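The Long Life of the Spare Part

The washing machine in my basement is older than my car and has outlasted two roofs. Last winter it stopped draining. The pump was fine. A rubber flap the size of a quarter had split, and without it the water ran back into the drum each time the pump shut off. The flap cost less than a sandwich. Finding one took eleven weeks.

I spent part of those weeks learning how the spare parts trade works, because I had little else to do while my clothes went to the laundromat. It is a bigger business than most people think and a quieter one. It has its own warehouses, its own catalogs and its own arguments, and nearly all of it is out of sight of the people whose dryers and drills depend on it.

A manufacturer that stops making a product usually keeps making parts for it for a while. How long is up to the company, apart from whatever the law says where the product was sold. Near the end of that time there is a final production run, known in the trade as the last-time buy. Someone has to guess how many door latches the world will need before the last of those doors goes to the scrapyard. Guess low and customers get angry. Guess high and the latches sit in a building for years, costing rent.

Kodix, which made my washer, guessed low. The company told me by email that the flap had been discontinued and suggested a newer machine. The email was polite and included a coupon.

That left the resellers. Prostlow is one of the larger ones in our part of the country. It buys leftover stock from makers, closed repair shops and the estates of people who fixed things for a living. The main building is a former carpet warehouse off the county highway, and I drove out there in March. The counter opens at 7 a.m., and by 7:15 there was a line of repair people in work jackets holding broken pieces in sandwich bags.

Bringing the broken piece is the custom. Part numbers change, sometimes more than once, and a number printed in an old manual may lead nowhere. A piece in the hand can be measured. The clerks keep calipers by the register and a shelf of binders behind it, and they go to the binders more often than the computer.

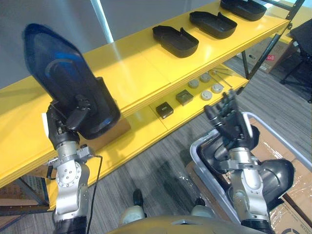 Horobets, in a letter to this magazine after our last repair issue, argued that the binders are the whole trouble: as long as the knowledge of which part fits which machine stays on paper in one building, every customer who lives more than an hour away is out of luck. The letter went on to say that the makers have this information already and could publish it tomorrow at almost no cost.

The people behind the counter don't entirely disagree. They did point out that a good share of what is in the binders never came from the makers. It came from repair people who tried a seal from one brand in a machine from another, found that it held, and wrote it down. One page I was shown listed a dishwasher gasket that also fits a kind of chest freezer. The note was in pencil, with a question mark that had later been crossed out.

Price is the other argument. A part that cost 40 cents when it was new can sell for 75 dollars once it gets scarce, and customers often take that for greed. Sometimes it is. But a reseller that buys 100 of something may sell a handful in the first year and none in the second, and the price of the ones that sell has to cover the ones that don't. Prostlow throws very little away. The staff told me about 80 percent of the stock has not been asked for in the past year, and they could not tell you which items will be asked for next.

There is a newer way to do this. Tetell, a small shop two towns over, makes parts to order from a drawing or a sample. It does well with knobs, clips and brackets – anything hard that doesn't carry much load. It is slower with rubber, and it turns down work on gas fittings and brakes. I sent a photo of my flap and was told they could try, but that the mold would cost more than the washer was worth.

In the end the flap came from Prostlow after all. It had been filed under a pump made for a different brand, in a paper envelope with the old price still on it. The clerk charged me that price, plus tax.

Putting it in took twenty minutes, most of it spent getting the front panel back on. One of the panel clips broke while I was doing it. I have put it in a sandwich bag, and it is on the windowsill by the back door until the next time I'm out that way.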